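# Small Objects Gallery — Kistuvley Learning Workshop

The Small Objects Gallery presents selections from the handling collection kept at the Kistuvley Learning Workshop. The collection holds 645 items, nearly all of them small enough to rest in the palm of the hand. They are household and play objects of ordinary kinds: building bricks, figures, cloths, clips, lids, spools and fasteners. Schools and community groups borrow them in sets for lessons in sorting, drawing and description.

Entries on this page are arranged by the space in which the objects are kept or set out. Each carries a short note and, where one has been assigned, the number of the set to which the items belong. Set numbers correspond to the printed loan list, which is revised each July.

Borrowers are reminded that the contents of a set may vary from one loan to the next. Items of similar size and color are exchanged when a piece is withdrawn for cleaning or repair.

## The Welon Room

The Welon Room is the principal store of the collection. Its shelving was fitted when the Workshop moved to its present building and has been extended once, along the north wall. Sets 1 through 139 are kept here in lidded boxes, with the heavier boxes on the lower shelves.

**Buttons and toggles, Set 12.** Assembled from three separate gifts and sorted by number of holes. The toggles are stored in their own envelope and should be returned to it.

**Spools, Set 40.** Empty thread spools in several heights. This set is requested most often by preschool groups, who use it for stacking, and it is replaced more frequently than any other.

**Lids and caps, Set 88.** A sorting set with an even mix of threaded and push-on closures. The accompanying card suggests four ways of grouping the contents; teachers are welcome to add their own on the reverse.

**Keys, Set 103.** Cut keys without locks, each with a paper tag. The tags record the length of the key in inches and millimeters.

## Mixed Trays and Bins

Mixed groups differ from the numbered sets in that their contents have no common use or material. They are intended for exercises in which participants choose their own categories before any are suggested to them. A group may be made up of as few as four objects or as many as 17, and soft items are placed together with hard ones so that texture can be considered along with color and shape.

Metal bins are used for this purpose as well as cloth-lined trays. The sloped sides bring small pieces back toward the floor of the bin, and the plain gray surface allows strong colors to be told apart at a glance. Scuffs and streaks from use are not polished out.

**Mixed bin, bright colors.** A green toy building brick lies apart on the left, with a crumpled red piece and a yellow animal-shaped toy among the things gathered on the right. The shiny back wall picks up blurred reflections of green and pinkish red.

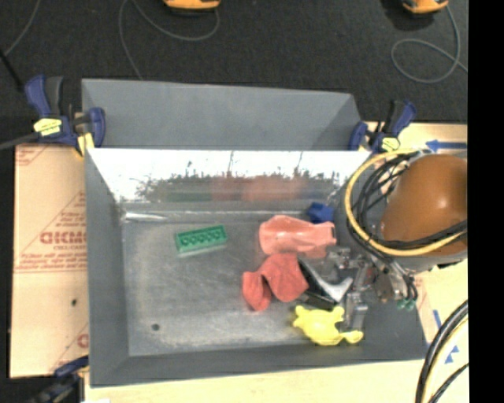

## The Tshabalala Bequest

The Tshabalala bequest came to the Workshop as a single household lot and is kept together at the request of the family. It comprises 300 items, most of them from a sewing room and a kitchen drawer. The original containers have been retained wherever they remain sound.

**Sewing notions.** Hooks, eyes, snaps and thimbles, stored in the tins in which they arrived. The tins are lent with their contents and should not be exchanged with one another — the inventory is arranged by tin.

**Cookie cutters.** Animal and leaf shapes, several with soldered handles. Two cutters have edges too sharp for classroom use and are shown only in the display case.

**Cord and ribbon.** Short lengths wound on cards. The colors have faded unevenly, and the cards note the shade found on the inner turns.

**Kitchen scoops.** A graduated series with one size missing. The gap has been left in the storage box should a matching scoop be found.

## The Vokis Table

The Vokis Table is the large worktable at the center of the reading room, where visitors may handle objects under supervision. Its surface is covered with gray felt, and the perimeter carries a raised edge to keep round items from rolling off.

**Drawing selection.** A changing group of objects with clear outlines, set out for visitors who wish to sketch. Pencils and paper are provided. Ink is not permitted at the table.

**Touch selection.** Objects chosen for contrast of surface — ribbed, woven, smooth and grained. Blindfolds are available for groups that request them in advance.

## Borrowing and Viewing

Sets may be borrowed for up to three weeks by any school or registered group. Requests should state the set number, the age of the participants and the preferred dates. Mixed trays and bins are lent by description, and their contents are confirmed on a packing slip when the loan is collected.

Individual visitors are admitted to the reading room from 10 a.m. to 4 p.m. on open days. Access to the Welon Room is by appointment. Bags and coats are to be left in the lockers at the entrance, and food and drink may not be brought beyond that point.

Small objects present a choking hazard to very young children. Groups with participants under the age of three are offered a separate set of larger items, which may be requested at the front desk.

Corrections to the notes on this page may be submitted in writing to the collections office. Please include the section heading and the set number, if one is given.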